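Bedroom > Sheets and Covers > Reader Reviews

Lilletti fitted sheet, sage green: my review after 14 washes

I bought this sheet in March, when my old white one became too thin in the middle. I am not an expert in textiles, but I wash and make the beds in our house, so I think I have enough experience to say what is good and what is less good.

First, the color. On the Lilletti page it looks like a light, fresh green. In my room it is darker and more quiet, almost olive in the evening. My wife likes it more than the color we expected. I would have preferred to know before. If your wall is off-white, the two go well together.

The fabric is soft from the first night and it does not make noise when you turn. It does not slide on the mattress during sleep, and this was my biggest problem with the Merkari sheet I had before. The elastic goes all the way around, and the corners are deep enough for our mattress with a topper.

Now the wrinkles. The seller writes "easy care", and I understood from this that I can put the iron away. I cannot. Out of the dryer it has long folds, and they stay even if you pull it well on every side.
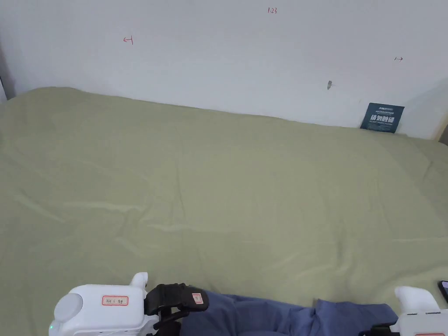

The sage green sheet on a large bed, wrinkled.

If you take it from the machine while it is still a little damp and hang it over a door, the result is better. My neighbor Kekeli Wumbei has the same sheet in gray and she irons only the part near the pillows. I tried her method and it takes me a few minutes, so I can live with it.

The color stayed the same in the wash. I use 2 small spoons of powder and cold water. One seam at the foot end opened after the ninth wash. I wrote to the shop at 7 in the evening and Kobina Essien from customer service answered the next morning, very polite, and offered a new sheet or part of the money. I took the money and closed the seam by hand — it still holds.

I give four stars of five. For a guest bed I would buy it again without thinking. For people who want a smooth bed like in a hotel, the Piras percale is a better choice, but it costs more and feels colder in winter.

Last updated: March

Contact | Copyright Wakier Home Reviews | Back to top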